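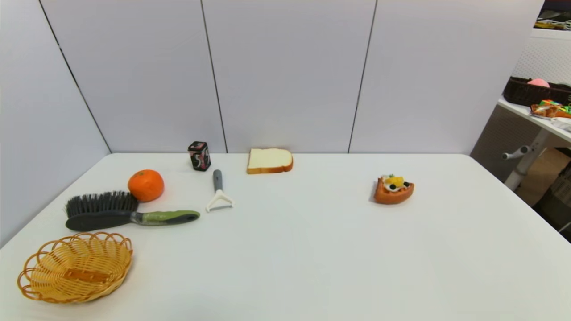
How many demonstrations does it take to teach an arm to put one item in a basket?

More than the sales page says, and the number means little until you know how much the starting layout changed between runs.

I wanted that written down before replying to the Mirar summary that went around on 16th July. The part I have trouble with:

> We recorded 30 demos by remote control and the arm now does the
> task 90 percent of the time. The operator had never driven one
> before. I think we can stop arguing about hand guiding, this is
> faster and anyone can do it. Testivville should switch over too.

90 percent of how many tries? And with the basket where? If it sat in the same corner for every demo and every test, the arm may have learned a path through the air and very little about baskets. I would like to see the same policy run after someone slides the basket over to the bare side of the table. I'd bet against it, but I'd be glad to lose.

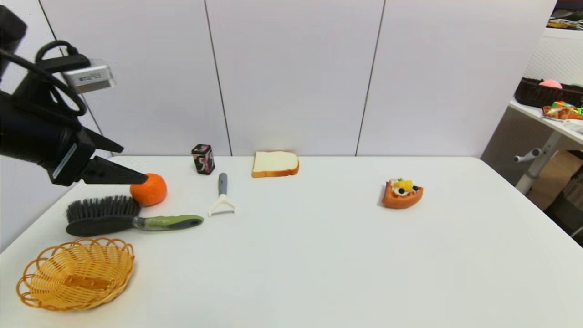 Odile Farrant
Test lead, Rezende bench, Brondar

Second gripe. Look at how the orange and the brush sit, one right behind the other. A person driving the arm remotely will slow down there, back off, try a new angle. Do we keep those pauses in the training data or trim them? The summary doesn't say. In April we had 820 runs on file and had trimmed them two different ways, and we spent longer sorting that out than we did recording.

> Hand guiding gives cleaner paths but your arm ends up in every
> shot, so the video is no good.

Every shot from the head camera, maybe. The wrist camera is another matter, and I haven't seen anyone on this list check how much of your arm really shows up in it.

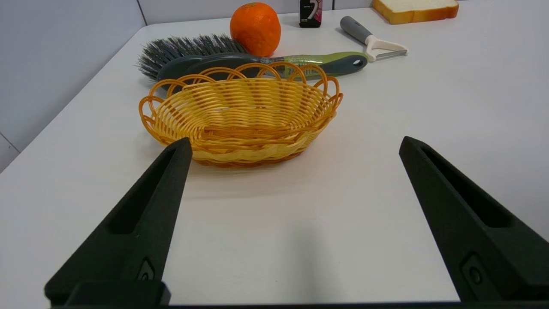

Wrist camera, jaws open, basket straight ahead.

Also, "anyone can do it" is a big claim to hang on one operator. Get two more people who haven't touched the controls, give them the same table, and post all the runs, bad ones included. I'll do 32 by hand guiding on our side with the basket moved each time. If remote control still comes out ahead I'll say so here.

Until then please don't put the 90 on a slide.

Odile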